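Florkodlow Table Set – README

Version of 2024-10-15. Kept by Tuva Dalen. Questions about file names go to Holger Midtbø.

What this is

Pictures of one crowded work table and the things on it: cloth, cardboard, foil, flowers, cables and large pale objects. The set was put together for people who sort and label mixed household and workshop items. It holds 700 pictures in 4 folders. The samples below are all from the Redby folder.

Folders

Redby – soft goods and packing material
Eide – cables and small parts
Panalus – flowers and leaves
mixed – anything that did not fit the other three

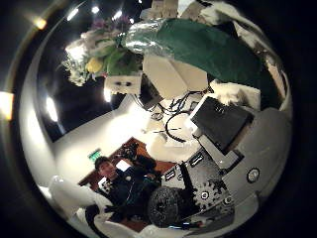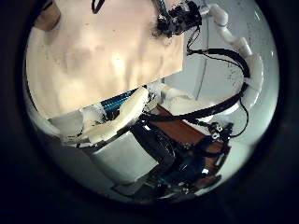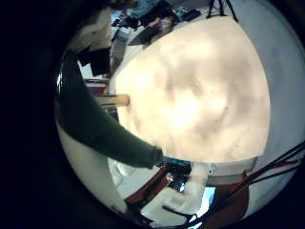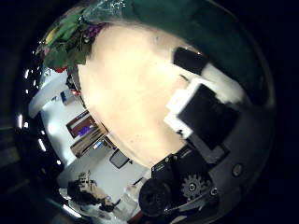 Redby folder, samples 1 to 4. Sample 1 has the bouquet and the crumpled foil.

Labels

Labels were written by Kátia Furtado and checked by Washington Lopes. Each label is a plain noun with a color, such as "green cloth" or "beige cardboard". Materials are named only when both agreed. Where they did not, the label says "pale object" or "beige sheet" and the material field is left blank. The large cream object in sample 3 and the beige one in sample 4 are both labeled "pale object". The beige sheet in sample 2 has a blank material field.

Cables get one label per tangle, even when the ends can be told apart. Flowers are labeled as a bouquet first, then by color of bloom.

Known problems

Large objects often hide what is behind them – the label file lists visible items only.
Green cloth and green clothing were mixed up in the first version. Hjørdis Björklund has corrected 60 of these labels, and the rest are marked "check".
Colors near the rim are less reliable than those in the middle.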